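Speaker notes: Keeping Shared Workrooms Open
Sille Ravn, Olivham Adult Learning Service
May 8, 2020

Opening
Welcome attendees on behalf of the Service. Kaj Vigfúsdóttir will take questions at the end. Please hold comments on fees until then.

Slide 2 — Background
The Millgate building was leased in 998 square feet, on two floors. The lease covers heat and water but not cleaning. Evening classes were moved there from Plitberg in December. Enrollment for the year stood at 800, of whom 200 asked for a workroom outside class hours.

Slide 3 — Furniture and floor space
State the policy plainly: one large table per room, with clear space on all sides. Small desks are to be phased out. Pause before moving on.
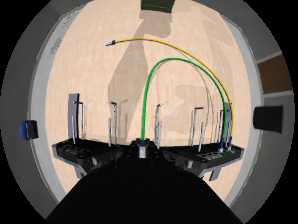
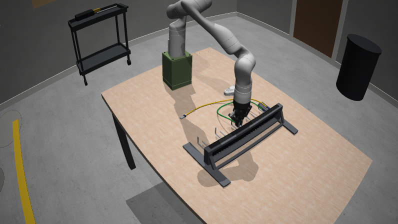
Wooden tabletops, simulated views.

Slide 4 — Costs
The furniture budget is $3000 for the year. Refinishing is charged to the same line — mention this, as the Tawfik branch asked about it in writing. Repairs to doors and locks are not included.

Slide 5 — Booking rules
Bookings are made by the course leader. A room not claimed within 15 minutes is released. Read the rule on keys in full; it has changed from the printed handout.

Close
Refer to the sign-up sheet by the door. Hand over to Kaj Vigfúsdóttir.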